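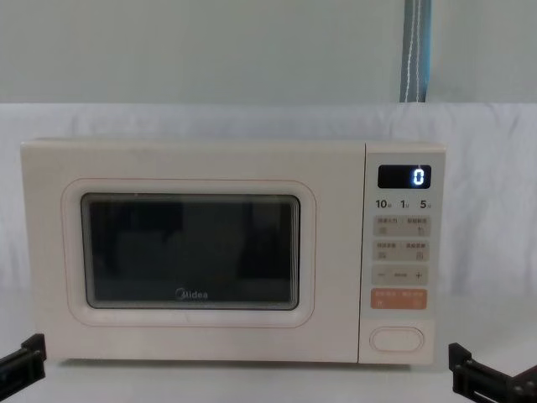 I have been helping at the Saturday-style homework club for newly arrived families since March, and a few people have asked what it involves, so I'm writing it down.

The club meets in two rooms above the old Makowska bakery. Most of the kids are between 11 and 16. Some came here straight from home, some spent years in a camp or in a second country first, and a couple were born on the way. On paper they are placed in a grade by age. In practice one boy in my group had missed four years of school and was handed an algebra book in his first week.

My job is mostly math and reading. Danuta Dudek runs the sign-in and calls the school when a form comes home that makes no sense. Last month it was a letter about bus passes that ran to six pages and had a deadline on the fifth. Three families had missed it. She got two of them sorted out the same day and is still working on the other.

What surprised me is how much of the trouble is paperwork. To enroll, you need proof of address. To get proof of address, you need a lease or a utility bill in your name, and a family staying with cousins has neither. The district does accept a signed statement from whoever holds the lease, but it's not on the website. You have to ask for it at the front desk, in English.

Nnamdi Wike teaches the adult class in the other room. He started with eleven people and now has a waiting list. Several of the mothers were teachers or nurses before, and one kept the accounts for a printing company. They don't need the alphabet. They need to know what to say when a landlord won't return a call, so he threw out most of the textbook and they practice phone calls.

We got a grant of $300 in the spring. It went on dictionaries, a box of calculators and printer ink – mainly ink. I'd like graph paper next time, and a second set of the grade 6 readers, the ones with the short chapters.

The boy with the algebra book is doing all right. We went back to fractions for a while and he's now on equations with one unknown. He does them in pen, which I've stopped arguing about. His sister wants to start in the fall and has already asked me twice what she should bring.

We're closed for the next two weeks while the stairs get fixed. After that it's the same hours, and Danuta has the sign-up sheet.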